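Bultura 64 Drying Rack
20 Mar 2014
By Fouad Chidiac

The Bultura 64 is a folding floor rack for indoor drying. It replaces the earlier Bultura model, which used a fixed center bar and could not be folded without removing the lower shelf. The new rack folds in one movement and stores flat against a wall.

Construction

The frame is steel tube with a powder-coated finish. The rails are a smaller tube in the same steel, welded at both ends and ground smooth so that knits and loose weaves do not catch. The 64 in the name refers to the depth of the rack in centimeters when open. Height is 144 cm. Length with both wings raised is 200 cm.

The side wings lock in two positions, flat or angled. Flat suits shirts and light items. The angled setting leaves more space between rails and is better for towels, jeans and anything with a doubled waistband. Each wing is held by a Lerko hinge with a replaceable pin – the same part used on the Moussa wall rack, so spares are shared between the two. 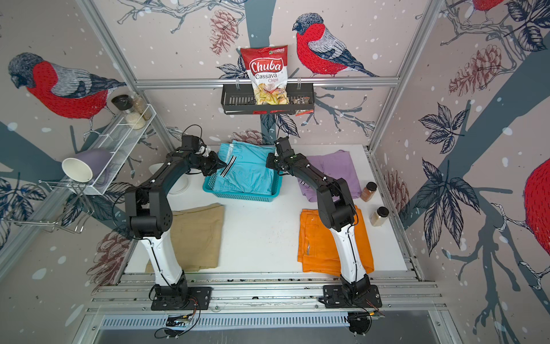 Load should be spread evenly. The center section carries more than the wings, and heavy wet items belong there, close to the legs. A single wing should not be loaded while the other is empty. The rack will stand, but the hinge on the loaded side wears faster and the wing will start to sag at its outer end.

Drying times depend on the room. In a heated room with a window slightly open, cotton shirts hung one layer deep are usually dry overnight. Thick items take longer and should be turned once. Leave one rail free between heavy pieces.

Feet and floors

Four rubber feet are fitted as standard. They do not mark sealed wood or tile. On unsealed stone, use the felt pads supplied in the bag with the hinge pins. Casters are available as a separate kit and add 6 cm to the height. Two of the four casters lock.

Care

Wipe the rails with a damp cloth. Do not use bleach or scouring powder on the coating. If the coating chips, touch it up before the rack is used again – bare steel will leave rust marks on light fabric. Check the hinge pins once a year and replace any that turn loosely in the bracket.

Availability

White and gray are in stock. The dark blue finish is due in September. Racks ship assembled and folded, with no tools required.

Related items
Moussa wall rack
Hallen folding clothesline
Lerko hinge pins, pack of four
Bultura caster kit

Contact us | Copyright 2014 Bultura | Back to top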